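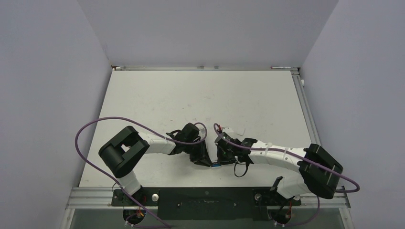 Les deux bras du kit Brakunis, pinces presque face à face, un petit objet bleu entre les deux.

1/ Je teste depuis trois semaines le kit à deux bras de Brakunis, prêté par le revendeur Drollell. Je donne mes notes dans l'ordre où je les ai prises.

2/ Montage : comptez 3 heures. La notice est correcte, sauf la page sur les bases, que j'ai dû relire plusieurs fois. Les deux bras se fixent sur une longue plaque noire, à l'avant de la table.

3/ Les câbles violets font une grande boucle à l'extérieur de chaque bras. Je préférerais un passage interne. Sur l'avant-bras droit il y a des petits colliers blancs, c'est simple et cela me convient.

4/ J'ai fait 100 essais de passage d'un objet d'une pince à l'autre. 40 ratés le premier jour, avec les réglages d'usine. Après calibration c'est bien meilleur – mais la calibration n'est pas incluse dans l'offre de base.

5/ Elle coûte 200 euros en supplément. Je trouve cela discutable. Chez Urquhart, elle est comprise.

6/ Le logiciel Kustach est seulement en anglais pour le moment. Version française promise en mai, je vous dirai.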